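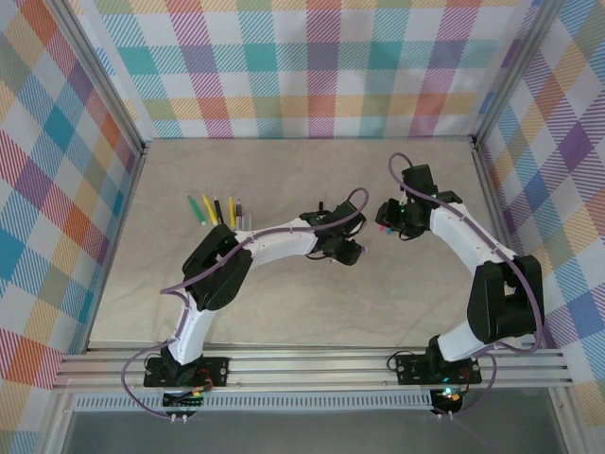

2019-03-14

Spent most of today on the question Plinia wants answered by the end of the month, whether a pair of arms can do the small chores in a house or on a shop floor. I mean the dull ones: clearing a desk, putting parts back in a bin, sorting a drawer. I have been using pens. The green marker goes at the left end, then a yellow, then the black, and the short silver-gray ones at the right are the ones I worry about. They sit partly behind the left arm's forearm, so from where I stand at the keyboard I keep leaning over to check on them. A person tidying a desk would do the same lean without thinking about it. I wrote that down as a cost, because whoever runs this at home will have to lean too.

Arnulfo Usuga came by before lunch and we argued about it for a while. He thinks we are two years from something a family would pay for. I think the arms are good enough now and the rest is not. The joints go where they are told. What they are told is the trouble. Move a pen a little and turn it, and the person typing the instructions has to know that it moved.

He asked what I would let it do in my own kitchen tonight, if it had to be tonight. I said put the spoons away, provided somebody had already washed and dried them and laid them out flat. He said that was most of the job done. I said yes.

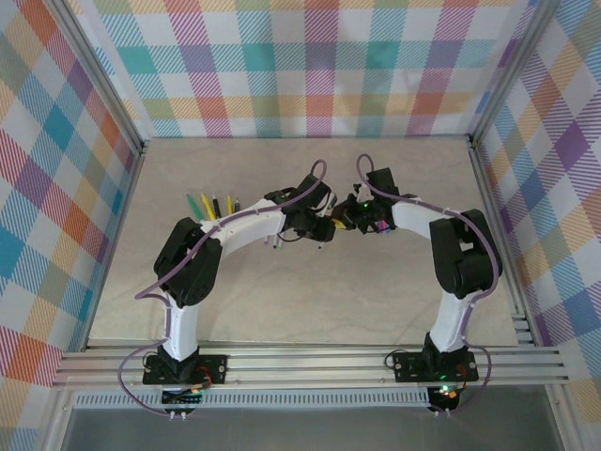
After that we talked about Clideo, the warehouse outfit that wants its packing benches cleared between shifts. Their list has 50 items on it. I went through it with a pencil and marked the ones I would try this year. Tape rolls, yes. Box cutters, yes if closed. Loose paper, no. Gloves, no. Anything with a cord on it, no. Arnulfo said I was being gloomy and marked gloves as a maybe. We left both marks on the sheet.

My own view has not moved much since January. Then I was at the Loranach shop and watched a man clear his bench at quitting time. He used the side of his arm to push everything into a tray, picked out the two things he cared about, and went home. I have thought about that more than any paper I read this winter. We keep trying to pick things up one by one. He picked up two. A machine that could sweep and then choose would be worth more to that shop than one that can hold a pen straight, and I should say so in the report even though Plinia asked about picking.

Money came up too. The quote from Palomino for the next round of parts is $320, mostly cable and clips. I will approve it tomorrow. Arnulfo wants to hold off until we know if we are staying with small objects or going up to dishes and cans. I would sooner stay small. Dishes break and then we spend the afternoon with a broom, doing by hand a chore we have no plan for at all.

Still to do: finish the Clideo sheet, write the paragraph about sweeping, call Loranach and ask if I can come back at quitting time with a notebook. Also buy milk. Ate late, soup and bread, and washed the pot myself.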